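Gripper comparison – group 3 report

Delwyn Nepia, Yaw Abubakari, Qianru Cai, Zhenhua Ye

Background

We had two hand-held grippers to compare for the semester project, the Hurnico and the Clerus. Both are the kind you carry around and squeeze, with a camera looking down over the jaws, so what you record can later be used to train an arm. The arm side is Qianru Wan's project and isn't covered. Our question was smaller – which one would we rather hand to a person who has never used one, and which one gives recordings you don't have to throw out.

Setup

Hurnico: flat rubber jaws, stiff trigger, heavier of the two. Clerus: scooped jaws, softer, light trigger. Same camera settings on both as far as we could manage. Exposure locked on the Hurnico, the Clerus firmware kept resetting it to auto and we only noticed on the second day.

Three tasks. Pick up a cloth and put it down folded side up. Turn a tap handle. Move a bottle from one ledge to another. Each of us did 12 goes per task on each gripper, swapping order so nobody always had the Clerus last when their hand was tired. Zhenhua is left handed so his numbers are kept seperate in the appendix.

What we logged: drops, time per go, and whether the pose tracking held for the whole clip. Tracking loss was the one that mattered most. A clip with a jump in it is no use even if the pick was perfect.

Results

Cloth – Clerus clearly better. The scooped pads bunch the fabric a bit, and you don't have to come in square. With the Hurnico you end up pinching an edge and it slides out. Yaw had 3 drops in a row and wanted that written down as a gripper problem. Fine, it's written down.

Tap – Hurnico better. Soft pads twist before the handle does. You can do it with the Clerus but you squeeze hard and the wrist goes.

Bottle – no real difference. Slightly faster with the Clerus, probably just weight.

Tracking – worse than we expected on both. Plain white walls are the main cause, there is nothing for the tracker to hold on to when the gripper is low and close. Going slower helped. Turning the lights up didn't.
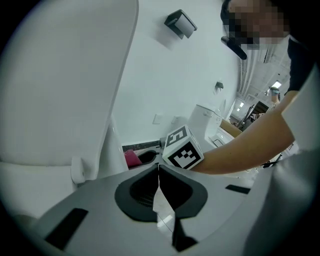
We also used a marker cube for getting everything into the same coordinates. It needs at least one face properly side on to the camera or the corner detection gets noisy, and it took us most of Tuesday to agree on a routine for it. One person holds the cube, the other holds the gripper still, count to 3, then slow sweep. After that the offsets between takes were a lot more consistent. Should have done it from the start.

Problems

Lost 17 clips to a full card. Our fault. The Hurnico trigger got stiffer over the day, not sure why, Delwyn thinks grit. Times were taken from the video so they're only as good as whoever was scrubbing through it.

Recomendation

Clerus for beginners and anything soft. Keep the Hurnico for handles and knobs. If only one can be bought, Clerus, and try harder pads on it.

Still to do: repeat the tap task with the exposure fixed, add left handed results to the main table, send the clips to Qianru W. before the end of November.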